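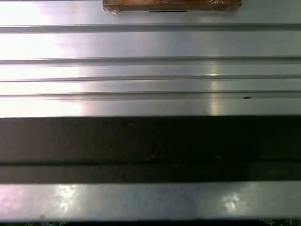
Mumville Community Hall, minutes, July 2023. Kane Fairweather in the chair, the good chair, again. The kitchen took up the first half hour. Clasten quoted $3729 for new counters, against a budget of $3000, and the room went quiet in the way it does. Brushed metal with a satin finish was well liked. Long grooves running the full width were not, on the grounds that grooves collect gravy. Kane will ask Clasten for a plain top and a smaller number.

**Hall roof.** Still up. Moved to October. 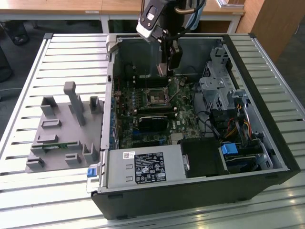 The booking system was down for most of June, and two weddings and a bake sale now believe they have the same afternoon. Bookings will go on paper until it is fixed. Several members asked whether we could just buy a new computer. Others felt that a tower on its side with the side panel off and the motherboard showing was not a thing to put in front of brides. Agreed to spend up to $754 — no more — and to keep the paper diary whatever happens.

**Hoani Room.** The piano stays. Motion to move it failed, as did last year's attempt to move it.

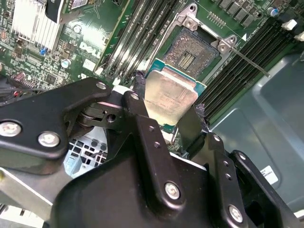
*Item 4, computer: processor and open socket on the green Dell board.*

**Parking.** Clirnero want to rent the back lot for $4000 a year. Carried, with one vote against from the person who parks there.

Meeting closed when the cookies ran out.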